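Chapter 6
Budgeting for a Two-Arm Handling Cell

6.1 Scope of the chapter

Chapter 5 treated the selection of a single arm by payload, reach and repeatability. Most purchase requests that reach a plant manager are for something larger: a cell, meaning two arms, their grippers, a table, cameras, cabling, guarding and the labor to make all of it work together. The arms are the easiest part of such a request to price and the part least likely to be wrong. Errors collect in the remaining items.

The chapter follows one planning exercise from first request to approved budget. The buyer is the document services department of Plavthorpe, which receives paper forms in clear plastic zipper bags and pouches. The supplier of record for integration is Navlow. Amounts are given as shares of the arm price, so that the reader can apply them in any currency.

After working through the chapter the reader should be able to separate one-time from recurring costs, write a task statement that a supplier can quote against, and set a contingency that can be defended line by line.

6.2 The task statement

A budget starts with the task, stated in terms of the object handled. "Open and empty document bags" cannot be quoted. A supplier needs to know the material, the type of closure, the stiffness of the object when empty and when filled, and the surface on which it is presented. Thin film is a demanding case. It wrinkles where it is pressed, it reflects overhead light, and it offers a gripper very little to hold. A closure strip along one edge is usually stiffer than the film next to it, and for this reason many task plans make the strip the first point of contact or place one gripper close to it while the other holds the film. 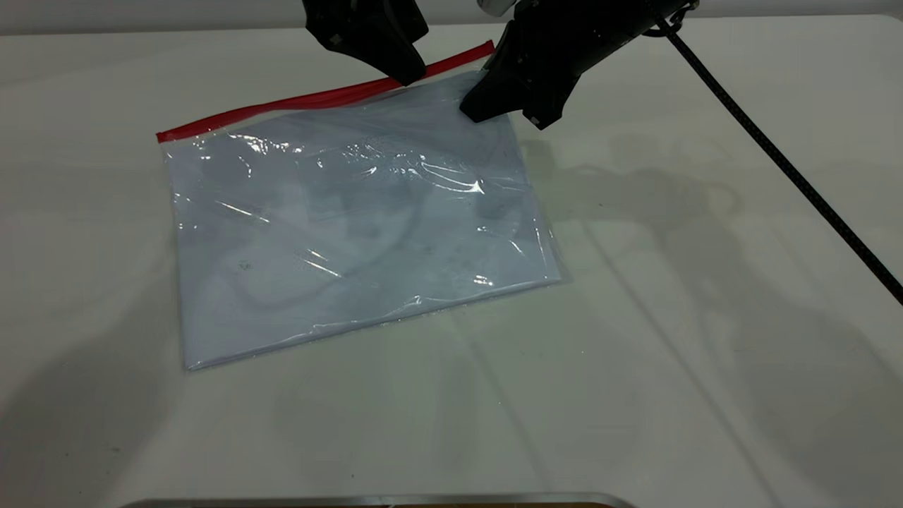

Rajitha Talukder objected at the first planning meeting that a task statement written at this level of detail ties the buyer to one type of bag, and that the department would be paying for a new study as soon as its stationery supplier changed the film. The objection is sound and should be answered in the budget itself. The usual method is to name a reference object, on which acceptance will be judged, and a permitted range around it. For Plavthorpe the reference object was a clear pouch with a zipper strip. The permitted range ran from 200 mm to 300 mm on the short side. Anything outside the range was to be quoted separately as an option.

A wider range costs more. It affects the opening of the gripper fingers, the reach needed at the far corner of the table and the number of trials needed for acceptance. The buyer should ask for a price at two ranges before fixing either one.

6.3 Direct equipment costs

Direct costs are those that appear on a supplier's quotation as hardware. For a two-arm cell they fall under these headings:

Arms and controllers
Grippers and spare fingers
Table, base plates and mounting hardware
Cameras, fixed and wrist-mounted
Cables and strain relief
Guarding and emergency stops
Computer and network equipment

Two of these are regularly left too low. Spare fingers are treated as an accessory when they are a wear part. The first set should be ordered with the gripper, at the quoted price, and a second set entered under recurring costs. Cables are the other case. A cable that follows a moving arm has a limited life, and its routing across or above the table takes up working space that the layout drawing may show as free.

Cameras need a decision before they need a price. A fixed camera sees the whole table but may be blocked by the arms. A wrist camera travels with the gripper and sees the contact area closely, though its view of the rest of the object is partial.

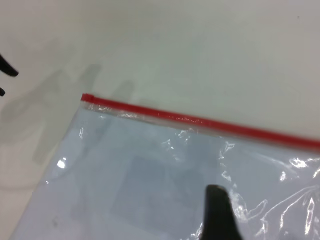
Where both types are specified, the budget must also carry calibration time for each one, storage for the recorded images and mounting parts that will survive a collision at low speed. Valdir Lacerda, who prepared the Plavthorpe estimate, entered calibration as a separate line. In the earlier draft it had been folded into installation, and the supplier's revised quotation showed that the two had been priced by different people on different assumptions.

6.4 Lighting and surface

Lighting is often missing from the first draft of a budget. Glossy film under overhead lamps produces bright streaks, and the arms themselves throw shadows that move across the table as they work. Both effects can be reduced with diffusers, repositioned lamps or a matte table surface. None of these is expensive at the planning stage. Added after installation, each may require the cameras to be calibrated again – a cost that falls on the buyer unless the contract says otherwise.

Table color should be settled at the same time. A white table under a clear pouch holding white paper gives low contrast at the pouch edges, while a colored closure strip stands out well. If the edges matter to the task, a darker surface should be priced as an alternative.
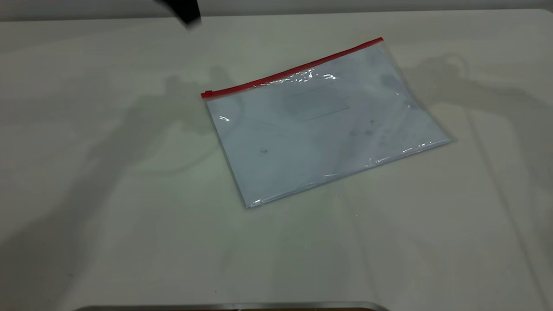 The Trimton worksheet used in this book places lighting and surface under a single heading, with one column for supply and another for rework. The rework column should not be left blank. If the planner believes that no rework will be needed, a zero is entered and initialed.

6.5 Integration and trial hours

Integration is the labor needed to turn delivered equipment into a working cell. At Plavthorpe the first estimate allowed 200 hours. The revised estimate, dated May 30, 2024, allowed 215, the increase being assigned entirely to trials with empty pouches, which the first estimate had not included.

Trial hours should be tied to a stated number of attempts on the reference object, with the starting position varied over the table. An estimate that gives hours without attempts cannot be checked.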